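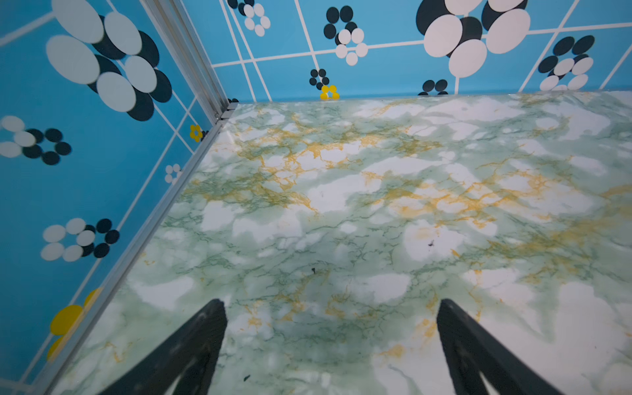
A reader asked under my last post whether the Kurau is worth the money if you've never built anything more complicated than a bookshelf, and then added that every review so far seems to be written by people with a degree in this stuff. Fair point, and I'm glad it came up, because I do not have a degree in this stuff. I have a spare room, a tolerant downstairs neighbor and a set of hex keys that used to be complete.

So, the Kurau. If you missed the earlier posts: it's a desktop arm kit from Trastitz with a two-finger gripper and a little camera that rides along at the wrist. You get the arm in pieces, the control box, the cables, and (if you pay for the bigger bundle, which I did) the parts to frame up a work area around it. I've had mine for 62 days now and I've used it on most of them, so I feel like I can finally say something useful.

Building it

The box is heavy. Get somebody to help you up the stairs with it, I mean that. Inside, everything is bagged by step, and the bags are numbered, and for the first half of the build that system is lovely. You open bag one, you do step one, you feel like a genius. Then you get to the wrist, where the manual was clearly put together by a different department, and the bags stop matching the steps. I had the shoulder joint done before lunch and the wrist took me until the following evening.

The trouble is the camera cable. It has to go through the forearm before you close the forearm, and the drawing that shows you this comes one page after the drawing where you close the forearm. I closed it. I opened it again. There are 17 screws on that cover, all tiny, and I now know them pretty well! If you take one thing from this post, thread the cable first and leave more slack than seems reasonable at the gripper end.

The fingers themselves go on with one bolt each and that part is a joy. Mine are the plain black ones, tapered, a bit scuffed by now. You can buy softer tips for grabbing delicate things, and I keep going back and forth on them. So far the plain ones have picked up dominoes, clothespins, a bottle brush and a very old potato, and I haven't had a reason to switch.

The work area

I put off doing this part for two weeks and just ran the arm on my desk. Don't do that. The first time it nudged a screw off the edge I heard it go straight down the gap by the radiator, and I can still hear it rattle when the heating comes on. Having walls changes the whole experience. Things that roll away only roll as far as the wall, and then the arm can go look for them.

The frame is aluminum, with those ridged corner posts, and I really like it. Everything slots together and it feels like grown-up equipment. Mine has the sky-blue panels with the big retro flowers, and the marble-look floor with the green and gold running through it. I love it in there, it looks like the nicest kitchen of 1971. I caught myself peeking in on the way to brush my teeth.

One practical thing about a busy floor, though. From the wrist camera's point of view, small dark things and pattern can be hard to tell apart, and that goes for me squinting at the picture too. There are always a few crumbs of something on mine. I've chased a speck with the gripper for longer than I'd like to say, thinking it was the washer I'd dropped. If you're planning to do lots of small parts, get the plain gray floor too and swap it in. They sell it separately, and it lifts out without tools.

Corners are the other thing you should know about. The arm is perfectly happy in the middle of the floor. Ask it to get something that's wedged up against the edge strip and it gets awkward, since the fingers need room on both sides of whatever they're grabbing. You end up coaxing the thing away from the wall with the side of one finger and then going in for the pick. I've gotten decent at this and it's weirdly satisfying, a bit like getting the last olive out of a jar. But the promo copy makes it sound like the whole floor is fair game, and I'd say there's a strip all the way along the walls where you have to work for it.

The software, sigh

Trastitz ships the kit with its own control program, and you can also run it with Moroz, the one a lot of people on the forum swear by. I've tried both.

The Trastitz one installs without fuss. You plug in, it finds the arm, it walks you through homing each joint, and then you get a screen with the wrist view on the left and a bunch of sliders on the right. It's friendly and slow. Every time you change from moving by hand to playing back a saved routine there's a pause, long enough to wonder if it crashed (it didn't, it just likes to think). Saving routines is easy, renaming them is oddly hard, and I have a folder with things in it called test, test again and potato.

Moroz is faster and uglier. The first screen looks like a tax form. But you can slow down just the last bit of an approach, so the arm comes in at a normal speed and then creeps the final stretch before the fingers close, and for me that one setting made more difference than anything else I tried. I did a little comparison because I was curious: same wooden blocks, same starting spots, 100 tries with each program. Moroz got 92 of them into the cup. I quit the Trastitz run partway through out of impatience, so I can't give you a matching figure, and I know that makes it a terrible comparison. Take it as a mood.

You lose the pretty joint diagram in Moroz, and you have to redo your calibration from scratch. Set aside an evening. Have snacks.

What broke

In all that time, 2 things. One of the cable clips on the upper arm snapped when I bent it the wrong way, and that one's on me. The other was the power supply, which started making a high whine after the first month. It still worked, it was just unbearable in a small room. I ordered through Trindov because they had stock when Trastitz didn't, and I was a little nervous about how returns would go with a shop in the middle. It went fine. They asked for a recording of the noise, I held my phone next to it, and a new one arrived before I'd gotten around to packing the old one. The new one is quiet.

The fingers do loosen over time. I check the bolts whenever I start a longer session, and every so often one of them takes a quarter turn. The manual says nothing on this, or if it does I haven't found the page.

Oh, and noise in general! The arm is quieter than I expected when it's moving slowly and a lot louder when it's rushing. My neighbor says it sounds like somebody moving a filing cabinet very carefully. I've moved it onto a folded blanket and that seems to have bought me some goodwill.

So, for a beginner?

Back to the question. I think yes, with a couple of ifs. If you can follow flat-pack instructions and you don't mind undoing an hour's work now and then, you can build this. You don't need to solder anything and you don't need to write code unless you want to (I've written maybe a page of it and most of that was copied). What you do need is patience with the wrist, and somewhere to leave it set up. Every time I've had to clear it away for guests I've lost part of the next day getting it lined up again.

If what you want is a helper that tidies your desk, save your money. Mine can put blocks in a cup. It can put clothespins in a row if I lay them out nicely first. It took me ages to get there and I was so pleased I called my sister. The fun is in the fiddling, and if fiddling sounds like a punishment then this is a pricey punishment.

On the bundle question, get the bigger one. I know it's a jump in price. The bare arm on a table is fine for learning how the joints move, but once you start picking things up you'll want the frame and the panels, and buying them later costs more plus a second round of shipping. I did the math on the back of the packing slip and then lost the packing slip, so check the current prices yourself.

Things I'd ask Trastitz for, if they're reading: put the cable drawing on the right page. Put a spare cable clip in the box. Let me rename my routines like a normal person. And please make the emergency stop button bigger, because in the moment I never hit it on the first slap.

Next up I'm going to try the softer fingertips after all, since Trindov has them on sale going into June and I have no willpower. I want to see if they're any better at getting things out of that back corner. If anybody has used them with Moroz, tell me in the comments what grip force you settled on, because the default crushed a ping-pong ball the one time I borrowed a pair.

Posted May 28, 2024 in Robots, Spare Room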